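Märta Hedlund
@martahedlund
Sunday, feet up, going to finally do the thread on running a swap shop for kids' clothes out of a village hall. People keep asking. Long one, sorry, mute me if you need to

1/
Background. Clesberg, small place, one bus. Kids grow, shops are 11 miles off, everyone had bin bags of stuff in the loft. February, I put a note up in the bakery saying bring a bag, take a bag. Expected my sister and maybe the vicar

2/
It was packed. Pushchairs out the door. Ran out of tea before the first hour was up. So we did it again the month after and we've been going ever since

3/
First big lesson: sort by AGE and then by type. We did it by type first. All the trousers together, newborn to teenager. Awful. Parents digging through a mountain for one pair of size 5 leggings while the toddler eats a button

4/
Age labels lie though. Every brand different. A "3-4" from one shop would fit my cat. So now we hold things up against each other and go by eye. Baby, small, middling, big, nearly grown. Works fine, no arguments yet

5/
Points or no points? We tried points. Jonatan made a lovely card with little boxes you stamp. Lasted 2 sessions. Families with one small baby had loads of points and nothing to spend them on, families with four big lads had none and needed everything

6/
So no points. Take what you need. People warned me someone would turn up and clear the rails to sell online. Has happened once that I know of. I can live with once

7/
School uniform is a whole seperate thing. Do it on its own day, late summer. Don't mix it in. Jumpers with the crest go in minutes and folk get upset if they miss out, so Idun keeps a list and rings round. Oldest child starting first, then the rest

8/
Shoes. Ugh. We take wellies, football boots, anything barely worn. Not everyday school shoes that have moulded to another kid's feet. Have had some long chats at the door over this. Stay polite, hand them back

9/
Coats are gold. Ask for them in spring, when people are sick of looking at them, and put them away till autumn. Last year we had 70 on the rail on coat day and by lunch it was hangers

10/
Storage then, the dull bit. Hall gives us half a cupboard. HALF. Cardboard boxes went soggy at the bottom by the second winter and a whole lot of baby vests had to be binned. Cried a bit not going to lie

11/
Got plastic baskets after that. Get ones with slots in the sides, air gets through and you can half see what's in there without tipping it all out. And get ones that are wider at the top, they go inside each other when empty, which matters a LOT in half a cupboard

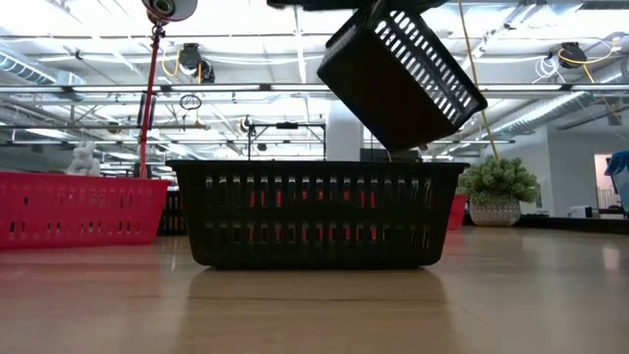

Märta Hedlund
Runs the Clesberg clothes swap. Mum of three, tired

12/
Don't overfill them. Learnt that with my back. If a basket of jeans needs two people it's too many jeans

13/
Socks and tights: pairs only, pegged together. Odd socks go to the playgroup for puppets. They have enough puppets now. They've asked me to stop

14/
Washing. Ask for clean, you will mostly get clean. We still sniff everything, sounds grim, takes a second. Anything musty comes home with whoever has a free machine. Sorin does the most loads out of all of us and never moans, thank you Sorin

15/
Stains: little ones are fine for nursery and mud. We've a rail called MESSY PLAY and it's the busiest one in the room. Paint on the knee, bleach spot, name of some other child in pen. Gone by half ten

16/
What we don't take, after some trial and error
Pants
Car seats
Bike helmets
Cot mattresses
Anything with a missing cord or a dodgy zip you "meant to fix"

17/
Opening hours. Tried evenings, dead. Tried weekday mornings, only people with babies could come. Sunday 2 till 4 is the one. After lunch, before baths

18/
Tables matter more than rails. Rails look posh but small clothes slide off the hangers and end up on the floor. Flat piles on tables for everything under school age. Someone walks round refolding the entire time. Put your radio on, it's quite peaceful

19/
Do a "teenagers" corner and put it as far from the baby stuff as you can. They will not be seen next to the bibs. Mirror helps. We got a long one from Halvard's garage, bit foxed round the edge, they take selfies in it anyway

20/
Money. Hall hire is our only real cost. Cake table covers it most months. Flapjack always sells, anything with dates in it doesn't, I've no idea why, I love dates

21/
Leftovers. Have a plan BEFORE you open the doors or it all ends up in your hallway (hello my hallway). Ours go to the swap over in Olten, theirs come to us. New faces, new stuff, feels like a fresh shop. Worn out bits go for rags at the garage

22/
Last thing on how people feel walking in. Some are embarassed. Don't make anyone sign anything, don't ask where they live, don't say "for families in need" on the poster. Ours says SWAP SHOP, CAKE, ALL WELCOME. Folk with plenty come and folk with not much come and I couldn't tell you which is which

23/
Oh and bring a screwdriver. The rails come loose every single time

24/
Right someone small is shouting for me. Ask questions underneath, will get to them tonight once they're all in bed

25/
Few people asking already: yes we take maternity, no we don't post, yes you can nick the poster wording

26/
And for the one who asked about fancy dress, yes, save it all up for autumn half term. We had three identical pirates leave at the same time last year and they were thrilled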